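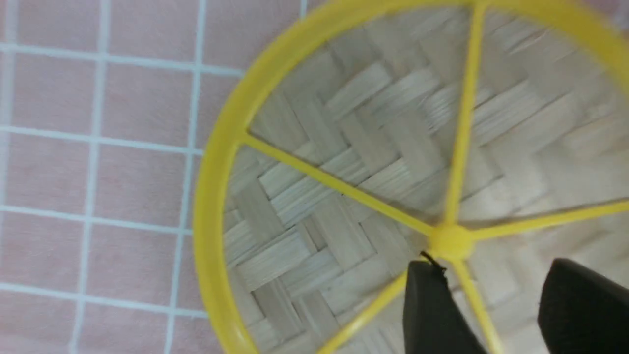 # Wrist camera and spoked parts: fingers go in at the wrong angle

**gorkdale_bench2** | 2022-11-01

Arm is the kit from the Gorkdale shared workshop with my own gripper on it. Two fingers, black rubbery printed pads, one servo, small camera on the wrist. Controller is a Wundovine board. The test part is the yellow plastic ring with the thin spokes. I want the arm to come down with one finger on each side of a spoke, close, and lift the ring off the woven mat.

It gets to the ring every time. The trouble is the last bit. The fingers end up on either side of a spoke but not square to it, and when they close, one pad touches well before the other. Then the ring turns around its hub and the spoke slides out. Sometimes it lifts, mostly it doesn't.

The picture at the top is the wrist view near the hub, fingers open. Servo reads 3,954 at that opening. Current limit is 1,000 mA. I've tried lower and the pads don't hold.

Is this a camera problem or a gripper problem?

---

**tinsnip**

Gripper problem, I think. You have rigid fingers on a single servo, and the part is free to rotate. Whichever pad touches first is going to push it. Put some compliance behind the pads. I used foam tape under a rubber skin and it fixed nearly the same thing on mine.

---

**Mircea Mihăilă**

I disagree with tinsnip, or at least I would look at the camera first. The picture is soft toward the upper right. You can see it in the mat, where the weave is clear at lower left and goes to streaks on the other side. The rim is blurred a bit too. If your code is fitting lines to the spokes, some of those edges are poor and the angle will be off.

Also the grid lines on the pink tiles bow slightly. Did you calibrate the lens?

---

**gorkdale_bench2**

> Did you calibrate the lens?

Once, in January, on the old mount. I moved the camera after that and didn't redo it.

The code looks for yellow, thins it down to lines, and takes the line closest to the middle point between the fingers. Then it rotates the wrist to match.

---

**tinsnip**

A few degrees from lens distortion won't throw a ring across the table. He says one pad touches well before the other. That could be a centering error and have nothing to do with the angle.

---

**Mircea Mihăilă**

It could be both. But calibration from before the camera was moved is not calibration. Start there, it costs an evening.

I would also pick the grip point farther out. Near the hub the spokes are close together, and the left finger already overlaps the start of the down-left one in that view. If it's going to straddle the down-right spoke, it has a neighbor to catch on. Halfway to the rim there is more room in the wedge.

---

**lathe_orphan**

Farther out is worse for tipping. If you pick a ring up halfway along one spoke, the rest of it hangs down. Near the hub it stays closer to level. I'd leave the grip point alone and make the fingertips narrower.

Separate question: what is the thin black wire by the left finger, near the hub? If it's yours I'd tie it back before doing anything else.

---

**gorkdale_bench2**

Good catch on the wire. I had been looking at the spokes. I'll trace it at the bench and tie it down if it belongs to the gripper.

On tipping, I don't need it level. It only has to clear the mat and go in a bin.

---

**lathe_orphan**

Then Mircea's grip point is fine. I assumed you were placing it on a peg.

---

**dolgate_dan**

Has anyone asked why it's on a woven mat? The zigzag has a lot of edges in it. I had a line finder go after placemat texture once. A plain dark sheet would take that out of the question.

---

**gorkdale_bench2**

The color mask drops the mat before the line step. I checked the mask output and the weave doesn't come through except a few specks. I'd like to keep a busy background, the bench it will end up on isn't tidy.

---

**dolgate_dan**

Fair enough. Specks next to a thin spoke can still pull the line over, so I'd throw away anything small before thinning.

---

**gorkdale_bench2**

List for the weekend:

- wire first
- redo calibration with the camera where it is now
- drop small blobs from the mask
- move the grip point out from the hub
- no foam yet, so I can tell which change did what

---

**tinsnip**

I still say you'll end up with foam. Use the closed-cell kind, the soft open stuff tears at the corners. I have part of a roll left from the Phromma build if you want it mailed.

---

**gorkdale_bench2**

Yes please, I'll send you the address. I'll try the list with the pads as they are and post the servo readings either way.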